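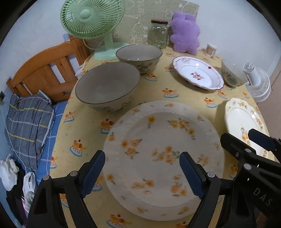 One Table, Many Jobs: Storage and Dining in a Rented Bedroom
Project report, Wundonton, 29/09/2024

Our course asked for a study of a domestic surface. Other groups chose kitchen islands. We chose the table next to the bed, because it was free and one of us was already eating at it.

Findings

The crockery does not match and has never been asked to. The large plate has orange-yellow flowers; the scalloped ones belong to some other dinner service, or two. Both bowls are grey inside with flowers outside, so they at least have met. All of this sits on a pale yellow cloth printed with small cakes and fruit, which means a bare table still looks like dessert.

The back edge is for things that are not dinner. A green fan, a lidded glass jar and a purple plush bear held this territory throughout June, and our proposal to relocate the bear was voted down.

We logged 17 meals over 11 days. Clearing space for a laptop took four minutes on average, longer if the bowls had to be washed first. Stacking them saved room but hid the small one, which was then reported missing.

Recommendations

Keep the large plate in the middle. Move the second fan to the floor. We also suggested a shelf, and costs for that are in the appendix.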